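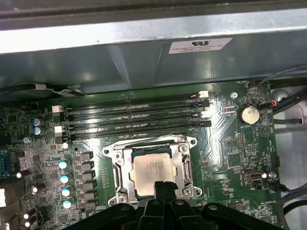

Memory slots on a green computer motherboard, under the metal edge of the case.

News > Farming & Food > Crops and Prices

Hazelnut growers in Brallesdale wait on the spring as buyers raise their offers

19th February

14 comments | 63 shares

Growers in the Brallesdale valley have been offered $2,448 a ton for this year's hazelnuts, the best opening price most of them can remember, and a good many of them would be a lot happier about it if they had more nuts to sell.

The offer comes from Lillier, the processor that takes in most of the valley's crop and sells it on to bakeries and candy makers. Last February the company opened at $2,169 a ton, and that felt generous at the time, coming as it did after a couple of seasons when the sheds were full and some families were wondering out loud whether to pull their trees and put in grass seed.

What has changed is the weather, as it so often is with tree crops. Hazels flower in the dead of winter, when hardly anything else in the valley is awake, and they depend on dry, breezy days to carry the pollen from one row to the next. This winter brought very few of those. It rained through most of January, and then a hard freeze settled in on the low ground by the river just as the later varieties were opening up.

"You stand out there in your boots and you look at the catkins and you try to talk yourself into it," said Ezekiel Benavides, who farms 11 acres of hazels on the east side of the valley, on land his grandfather first planted (the old man had wanted walnuts, but that's a longer story and he tells it better than we could). "I've had years that looked worse than this and came out fine. I've had years that looked beautiful and I could have carried the crop home in my hat. I'm not going to know until June, and neither is Lillier, whatever they say."

Lillier says it is worried enough to want its contracts signed early. Baiba Sproģis, who runs the buying side there, spent much of last week driving from farm to farm with the new terms, and by her own account drank more coffee at more kitchen tables than was good for her. She said the company's customers had been calling since before the holidays to ask what they could count on.

"A baker has recipes and he has people waiting for them, and he can't swap in almonds and hope for the best," she said. "We would much sooner pay the growers properly now than go begging for nuts in October. They kept us supplied when prices were poor, and we remember that."

The new contracts run for 2 years, twice as long as the old ones, with the second year's price to be settled next February. Some growers like the security of it. Others have held off signing, figuring that if the crop comes in as light as they fear, the price could climb a good deal higher by harvest. The smaller buyers at Brannigan, over the ridge, haven't named a figure yet, and there are plenty of people in Brallesdale who would like to hear it before they pick up a pen.

One bright spot, and a welcome one, is the newer Larora trees, which a handful of farms began planting several years back on the higher slopes. They flower a little later and seem to have missed the worst of the rain, and up there the talk is a good bit more cheerful. The trouble is that most of them are still young and won't carry a full crop for a few seasons yet.

Benavides put in three rows of Larora along his top fence and says he wishes now that he'd put in thirty. He hasn't signed with Lillier so far, although he expects he will. In the meantime he has pruning to finish, a sweeper that needs a new belt before fall, and a standing invitation out to anyone who'd like to come and help him haul brush.

Signed contracts are due back at Lillier's office by the end of the month.

14 comments | Share this story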